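Progress report, packing and folding trial
Grillden knitwear line, small goods
April 3, 2020
4 min read
2 shares | 0 comments

To: Normunds Stankevičius
From: Endang Ong

You asked for a plain account of what the money has bought since February. I'll give it, along with the parts I don't believe yet.

The job is still the one in the proposal: take a soft item, fold it, get it into clear plastic, put it down so the next person can pick it up. Gilang Hidayat has run the table work for the whole period. He has logged 120 rounds, of which he counts 59 as clean. I went through his notes and I would take some of those back. A bag with a sleeve of fabric hanging out of the mouth is written up as clean in at least one place, with the remark "fixable." A customer opening a box won't fix it.

The flat goods are going well enough. Dish cloths and the Sowa scarves fold the same way twice, and I have no quarrel with those results. Round goods are another matter. Anything that slumps when you lift it has to be held from two sides, and as soon as one side lets go you are back where you started. Erdal Oral's view is that this is a matter of practice and will come right in another 30 rounds. He said much the same before the last 30.

The plastic is a bigger problem than the proposal made it sound. Clear pieces on pale wood are hard to find with your eyes, and we lost time in most sessions to somebody hunting for one that was right in front of them. Gilang wants a darker table top. I've told him to try a sheet of dark paper first, which costs next to nothing, and to write down whether it changes anything. Foline, who sell us the bags, offered a tinted version at a higher price. I turned it down. Their sample smelled odd and the rep couldn't tell me what the tint was.

On spending: we are 13 percent under for the period. Please don't read that as thrift. The order from Stevcombe for the second batch of goods hasn't been billed, and when it is we will be close to level.

Laurențiu Stoica has asked whether we can promise a packing rate by summer. I would rather we didn't. The only rate we could quote today comes from the flat goods, and he would be right to feel misled once he saw the round ones. If a number has to go in his summary, it should say flat goods next to it.

What I'm asking for is permission to drop the scarves and cloths from the next period and spend all of the table time on round items. It will make the next set of results look worse. I think we need to see them anyway, and I'd like your answer before Gilang sets up the next block.

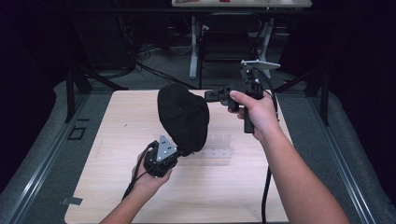
Table work on round goods: a soft black item held up over the wood, with a clear plastic piece lying below it.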